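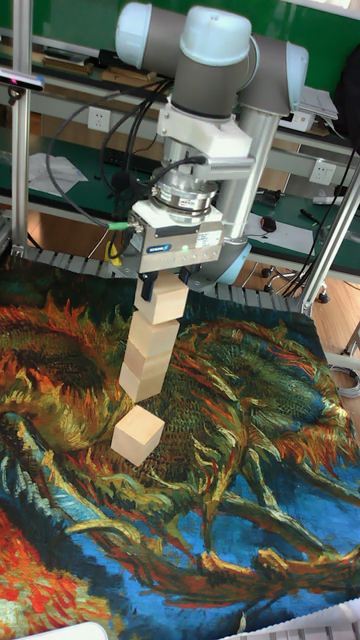
Que peut-on apprendre d'une tâche d'empilage quand elle est exécutée devant un public plutôt que dans un laboratoire fermé ? Une démonstration publique renseigne surtout sur les interruptions et les reprises, que les protocoles habituels éliminent ou laissent de côté. Elle renseigne peu sur la précision maximale du bras, pour laquelle des essais sans visiteurs restent préférables.

### 4.2 Déroulement de la journée portes ouvertes

La journée portes ouvertes du laboratoire Hirneck s'est tenue en décembre. Les visites se faisaient par petits groupes, chacun restant 30 minutes dans la salle avant de passer à l'atelier voisin. Au total, 70 personnes ont assisté à la démonstration et ont accepté que leurs questions soient notées. Les groupes scolaires, reçus le matin, suivaient un parcours différent et ne sont pas pris en compte.

L'animation était assurée en alternance par Anju Kandpal et Brisa Ochoa. Reginald Dunleavy tenait le poste de commande et pouvait arrêter le mouvement à tout moment. Verna Begay notait l'heure de chaque interruption et la question qui l'avait provoquée, le cas échéant. Aucun des quatre n'avait participé à l'écriture du planificateur Zisell, ce qui était voulu : nous souhaitions que les explications données au public restent celles d'utilisateurs du système et que les hésitations de l'animateur fassent partie des observations.

Chaque visite commençait par une présentation orale de cinq minutes, sans mouvement du robot. L'animatrice lançait ensuite un cycle d'empilage complet, puis un second pendant lequel les visiteurs pouvaient demander un arrêt. Le temps restant servait à la discussion. Cet ordre a été respecté pour tous les groupes sauf le dernier de l'après-midi, arrivé en retard, qui n'a vu qu'un seul cycle. Ses données ont été conservées pour l'analyse des questions et retirées de l'analyse des durées.

### 4.3 Tâche et matériel

La tâche consiste à superposer des cubes de bois clair, tous de même taille, saisis un par un par une pince parallèle SCHUNK à deux doigts (figure 3). Un capteur d'effort est intercalé entre le poignet du bras à six axes et la pince. Dans la configuration retenue, Zisell s'appuie sur ce capteur pour détecter le contact avec le cube inférieur et déclencher l'ouverture des doigts. Le jeu comprend cinq cubes.

**Figure 3.** Empilage de cubes pendant la démonstration. La pince tient un cube au sommet d'une colonne penchée ; un cinquième cube est posé seul sur le tapis.

La surface de travail était couverte d'un grand tapis textile imprimé, dont le motif reproduit un tournesol fané dans un style de peinture épaisse. Le choix d'un fond chargé répond à une remarque formulée lors de l'évaluation précédente : sur un plan uni, la localisation des cubes était jugée trop favorable au système. Les jaunes et les orangés du motif sont, par endroits, assez proches de la teinte du bois pour que la segmentation par couleur seule ne soit pas un bon candidat. Nous avons donc utilisé le module Brakeck, qui travaille sur les contours et que nous n'avons pas réentraîné pour l'occasion.

Les seuils d'effort sont ceux de la section 3. La vitesse du bras a été réduite pour toute la journée, y compris pendant les pauses où la salle était vide de visiteurs, afin de ne pas avoir à gérer deux réglages. Les durées rapportées plus loin ne sont donc pas comparables à celles des essais en laboratoire fermé.

### 4.4 Alignement de la colonne

Une colonne penchée comme celle de la figure 3 a suscité beaucoup de questions. Les visiteurs demandaient si le robot « voyait » l'inclinaison et s'il allait la corriger. Dans la version utilisée, le planificateur calcule chaque dépose à partir de la position estimée du cube immédiatement inférieur, sans tenir compte du reste de la pile. Un décalage introduit à un étage n'est donc pas compensé au suivant – il peut même s'ajouter au suivant si l'erreur d'estimation va dans le même sens.

Ce comportement était connu et documenté, mais nous ne l'avions jamais eu à expliquer à des personnes extérieures au projet. Les animatrices ont d'abord répondu en termes de repères et de transformations, puis ont abandonné ce vocabulaire après le deuxième groupe. La formulation adoptée ensuite (« il regarde seulement le dernier cube ») a été reprise telle quelle par plusieurs visiteurs dans les questionnaires de sortie.

### 4.5 Données recueillies

Le journal de la journée contient 2980 événements horodatés : commandes de mouvement, contacts détectés, ouvertures et fermetures de la pince, arrêts manuels. Les notes de Verna Begay ont été alignées sur ce journal à partir des arrêts manuels, qui figurent dans les deux sources. Sowmya Palaniappan a vérifié l'alignement et tranché les cas où deux arrêts rapprochés pouvaient être confondus.

Nous distinguons les arrêts demandés par un visiteur, les arrêts décidés par l'opérateur et les arrêts déclenchés par le seuil d'effort. Seuls les premiers sont analysés dans la section 5. Les arrêts de l'opérateur dépendent trop de la personne en poste, et Reginald Dunleavy a lui-même signalé être devenu plus prudent au fil de l'après-midi. Les questionnaires ont été codés selon la grille Achterberg, avec une catégorie ajoutée pour les questions portant sur le tapis, absentes de la grille d'origine.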